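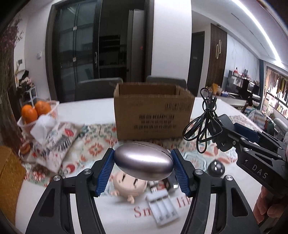
One of the replies to my last thread says that if you haven't used a thing in a year you should toss it, no exceptions, and that includes every cord in the house. So I guess we're doing a whole thread on this, because I have feelings!

Background for anyone new: I'm moving from Avanville to Cirkville in September, from a house with a basement to an apartment with one closet. ONE. It's a nice closet. It has a light. It's still one closet.

The one-year rule is fine for clothes. I got rid of six pairs of jeans last night and didn't feel a thing (okay, one pair I felt something). But cords don't work like jeans. You never know which cord you need until the thing dies and you're on the floor at 11 p.m. holding plugs up to a hole.

Two years ago I threw out a whole bag of adapters and felt so light and free. Then I found my old camera in a coat pocket box and the charger was long gone, and a new one cost me more than I'd paid for the camera, which came from a garage sale on Balogh Street. I'm still mad.

So my rule now is that a cord gets to stay if I can name what it goes to. Out loud. Before I count to ten. "I think it's for the speaker" is not naming it. "Something from the old apartment" is definitely not naming it.

I bought masking tape and a marker and I'm putting a little flag on each one as I go. LAMP. RAZOR. PRINTER (BAD ONE). It's so satisfying, I put on a baseball game and did it for a whole evening. My handwriting got worse every inning.

The Fandard vacuum cord got its own flag even though it's attached to the vacuum. I was on a roll.

Small round things are harder than cords. Why do I own so many smooth little gadgets with no buttons and no name on them? Are you a speaker? A hand warmer? A case for some other thing? Half of what's in my kitchen drawer could be a toy or could be a medical device.

Those go in a shoebox labeled WHAT and the shoebox gets looked at again the week before the truck comes. If I still can't say what it is, it goes. I'm allowed one exception and I already know which one I'm going to use it on.

Someone asked how I'm doing books. Badly. Next question.

Okay fine, books: I counted and there are 62 cookbooks. I cook from two of them. The others I read in bed like novels, so are they cookbooks or are they novels? If they're novels they get to come. You see how a person ends up with a basement.

The library in Cirkville takes donations in the back hall but only in the mornings, and only in boxes you can lift yourself, so I've been making tiny sad boxes of soup recipes. I've also taken two books back out of the boxes. Don't tell the boxes.

Paper has been the big surprise for me. I thought it would be the worst part and it went so fast! Manuals went first, since you can look almost all of them up. Then old bills, then every takeout menu from a place that closed. I kept the menu from the dumpling place by the old bus station and I won't be taking comments on it.

Stuff I thought I'd fight over and didn't: the good china (nope), the treadmill (a neighbor rolled it down the street with the handles up, it was beautiful), the second toaster, a bag of single gloves.

Stuff I didn't expect to fight over: a dented colander. It's ugly and it drains too slow and I moved it from the donate pile to the keep pile and back so many times that it now lives in the hallway.

Tip from me that cost me a weekend: don't start with photos. I sat down with "just one envelope" after lunch and when I looked up it was dark and I'd eaten a sleeve of crackers. Photos get packed as they are. That's a winter job.

Also, buy more tape than you think. Then hide one roll from yourself, or you'll be biting the end of the last one off with your teeth like I was this morning.

Back to the no-exceptions person: I tossed nine-tenths of the mystery cords, so you kind of won. But the camera charger has a flag on it now, and it's riding in the front seat with me.

More tomorrow if the hall closet doesn't get me. Does anyone in Cirkville need a bread machine? It works fine, it just walks across the counter a little.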